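皿を洗う二本の腕に会いに行く――Pledia公開見学会レポート

2026年7月7日　文・編集部
シェア 40　コメント 3
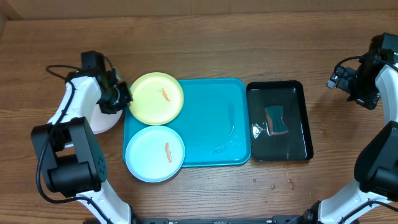 ロボットが食器を洗うと聞いて、業務用の大きな機械を想像していた。ところがPlediaの見学会で通された部屋にあったのは、家の食卓と変わらない木の天板と、その両側から伸びる白と黒の腕だった。近い。手元の動きが全部見える距離である。開始前から前のめりになってしまった。

課題の名前は「Plotari」。汚れた皿をつかみ、スポンジでこすり、トレーに移す。言葉にすれば三行で終わる家事だが、これを二本の腕でやろうとすると途端に難しくなる。薄い皿の縁に指先を当てるだけでも、角度がわずかにずれれば滑る。左の腕が黄色い皿の縁に触れたとき、見学者の列がしんと静まった。皆、息を止めていたと思う（少なくとも私は止めていた）。

汚れ役はオレンジがかったピンクの筋で、黄色の皿にも水色の皿にもついている。皿ごとに長さも場所も違うのがミソだそうだ。毎回同じ場所をこするだけなら簡単で、見て判断させるところに面白さがある。スポンジは黒いトレーの中、そばの天板には水滴が点々と散っていた。水を使う実演をこの近さで見せてくれるのがうれしい！

説明によると、この課題の練習はすでに300回を超えたという。それでも当日の実演では、スポンジをつかみ損ねてやり直す場面が2度あった。担当者は慌てるでもなく、画面の記録を見ながら「今のは指の開きが早い」とつぶやき、すぐ次の回を始める。失敗を隠さない進行が気持ちよく、成功したときには自然に拍手が起きた。

後半は質問の時間。指先の部品を手がけるTariganの技術者も加わり、すり減りや水への備えについて話してくれた。透明な先端は消耗品で、ほぼ3週間ごとに付け替えるとのこと。割れた茶碗はどうするのか、箸は持てるのか、と子どもたちの手が次々に挙がる。箸はまだ苦手らしい。茶碗の話になると技術者同士で議論が始まってしまい、司会が笑って止めに入った。

速さだけなら、まだ人の手に遠く及ばない。一枚に時間がかかるし、泡の残り具合を見分けるのもこれからの宿題だという。けれど、ためらうように皿へ近づいて、指がそっと閉じていく様子は何度見ても飽きなかった。予定の40分はあっという間で、終了後も台のまわりから人がなかなか離れない。次回の公開は10月、コップを加えた新しい課題を披露するそうだ。

関連記事
・Tariganの工房で見た、指先部品ができるまで
・Paltovの倉庫見学、夜の仕分けラインを歩く
・親子で行けるロボット公開日まとめ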